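From: Eusebio Benítez
To: drama-subs list
Date: 2 June 2021
Subject: Re: [drama-subs] Lulska, second season, who takes the last episodes?

Hello all,

I answer below the parts of the message from Hao. Sorry for the delay, I wanted to watch the whole season one more time before I write.

> Hi everyone,
> the second season of Lulska is now complete on the channel site and we
> have English subtitles only up to the wedding episode. Can somebody
> take the rest? Also I would like to hear if people think the new lead
> actress is good enough that we continue with season three, or we stop
> here and go to Gedano. My own vote is Gedano.
> Hao

First, the subtitles. I can take the two episodes after the wedding. The first one I have already timed, it has 1154 lines, which is a lot for this series, but the dinner with the grandmother is almost without pause and everybody speaks over everybody. I put the names in front of the line only where two persons talk at the same time. If you prefer dashes, tell me before I start the next one.

> My own vote is Gedano.

I do not agree, but I understand it. When the first actress left, I also thought that the series was finished. In the first three episodes the new one plays the part as if she is afraid to touch it. She has the same haircut, the same coat, the same way to say "well, mother", and it looks like a copy. But please watch again the scene at the train station, where she reads the letter and then folds it back on the wrong side. After that I stopped comparing. She is quieter and a little bit angry under the quiet, and I believe her more in the business part of the story than I believed the first one.

What I do not like is the writing for the brother. He disappears in November (in the story) and comes back with a beard and no explanation. Also the lawyer from Trotthorpe speaks with an accent that changes in each episode. I did not try to show this in the subtitles.
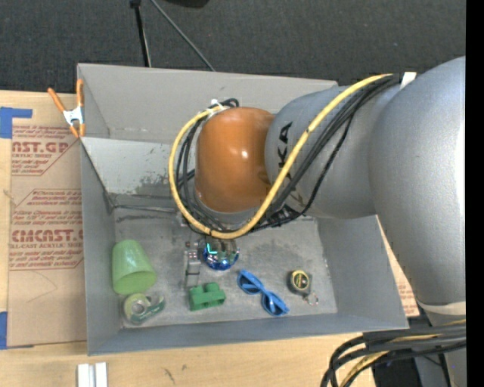

Robot arm over a gray bin, with yellow and black cables

About the length: the last episode is 118 minutes, and the file that I have is missing the final song. Does anyone have the version from the evening broadcast? In mine the picture goes to black after the brother closes the gate. In the forum of the channel they say there are 2 short scenes during the song, and one of them is with the first actress. I would not like to publish subtitles without them.

> we have English subtitles only up to the wedding episode

One correction for this. The wedding episode is done but it is not checked. I found 63 places where the line stays too long on the screen, and in the speech of the father "godmother" is translated as "grandmother", so for a new viewer the inheritance makes no sense. I sent the corrected file to Hao yesterday. Please do not use the old one.

For the vote, then, mine is to continue with season three of Lulska and to take Gedano in parallel if we find one more person for the timing. I can do translation for both, but timing only for one.

If someone wants the list of family names with the spelling we agreed on, write me off the list and I will send it.

Best regards,
Eusebio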